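How to Clear Out a Closet Without Losing a Weekend to It

Filed under: Home, Slow Projects

Most closet advice starts with a feeling. You hold the garment, you wait for the feeling, and an hour later you are sitting on the floor wearing a bridesmaid dress. I have done it that way. This way uses a kitchen timer.

You will need: a bed, 2 cardboard boxes, a trash bag, a marker, and a timer you can't argue with. Start Saturday at 9 a.m. If you start after lunch you'll be sleeping under the pile.

Step 1. Empty one section, and only one

Pick the hanging rail, or the shelf, or the drawers. Put everything from that section on the bed. Leave the other sections shut. My first attempt, years ago, involved emptying the whole closet plus the hall cupboard "while I was at it," and I spent nine days dressing out of a suitcase in my own home.

Step 2. Do the T-shirts first

T-shirts are good practice. Few of them cost much and most of us own too many. Pick each one up by the collar and let it hang, so you see the hem, the armpits and the state of the neckband all at once. A folded shirt is a liar.

Black ones get checked by a window. Washed-out black looks perfectly fine under a closet bulb and like an old chalkboard at the bus stop. Cracked lettering is your call. I kept a Dovevik tour shirt long past the point where it said anything but "vik." 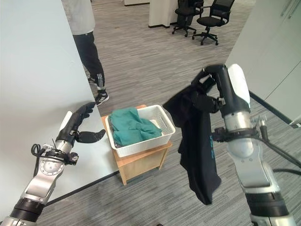 Step 3. Sort into four, then stop sorting

Keep, Give, Fix, Trash. Write the words on the boxes with the marker. Keep stays on the bed, Trash goes in the bag.

There is no Maybe. I have tried Maybe, and Maybe moved apartments with me twice. If you pick something up and can't decide before the timer runs down (I set mine for two minutes, which feels like a long time to look at a sweater), it goes in Give.

The Fix box has rules of its own. A missing button counts as Fix. So does a dropped hem. "Would look great if I were built differently" does not, and no tailor has ever thanked anyone for bringing that in. Put a slip of paper on each item saying what's wrong with it, or by August you'll be wearing the thing with the hole again, having forgotten about the hole.

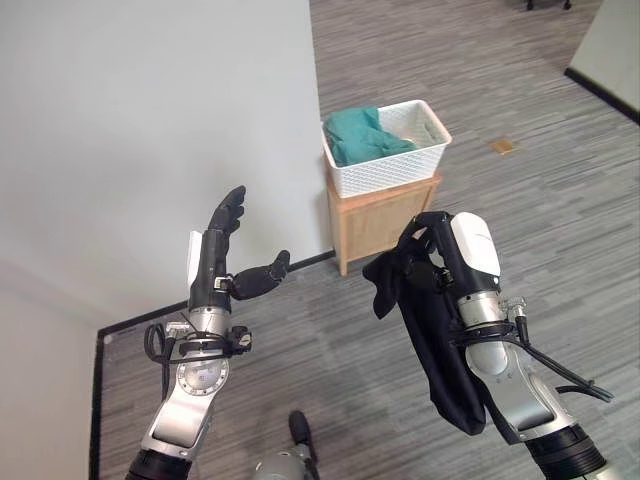

One hand free, one small white card or slip, standing by.

Step 4. Check the pockets

All of them, including the fake-looking ones on blazers that turn out to be sewn shut with a single thread. So far I have recovered a house key for a house I no longer live in, a Brotetti gift card with nothing on it, and a dry-cleaning ticket numbered 1691 for a garment I cannot picture. The shop is now a vape store. I think of that garment sometimes.

Step 5. Put things back badly, then improve

Hang the Keep pile in any order you like. Live with it for a week. You'll find out quickly which things you reach for, and those can move to the front. I once color-coded mine on day one and it lasted until laundry.

Hangers: use one kind. I bought 300 slim ones from Joly in a fit of optimism and have been giving them to people as hostess gifts.

Step 6. Get the boxes out of the house

Same day. A box by the door will be shopped by your family. Put Give in the car and Fix on the kitchen table, where it will be in everybody's way.

A second opinion on folding
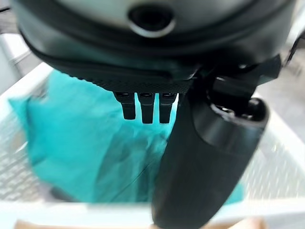
By Hye-jin Pyo

I was asked to add a section because I fold and the author of this page doesn't. My only real disagreement is with Step 5. Sweaters should never go back on a hanger, even for a week, unless you want little points on your shoulders. Lay the sweater face down, fold the sleeves across the back, then fold it in half from the bottom. Thick ones go at the base of the stack.

Stacks over five tall fall over. Zilia makes a shelf divider that helps, and so does a cereal box with the top cut off.

Jeans can be folded in thirds and stood on end in a drawer. Socks can do as they please. 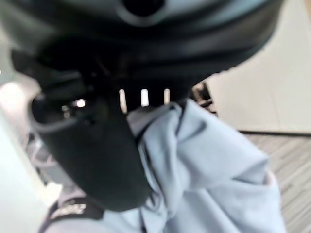 Three bright slits in the dark.

Comments (1)

Hernán Bedoya: Did the T-shirt step and quit, which still got me a whole shelf back. What do you do with belts?

Reply: Hook inside the door. I own four and wear the same one.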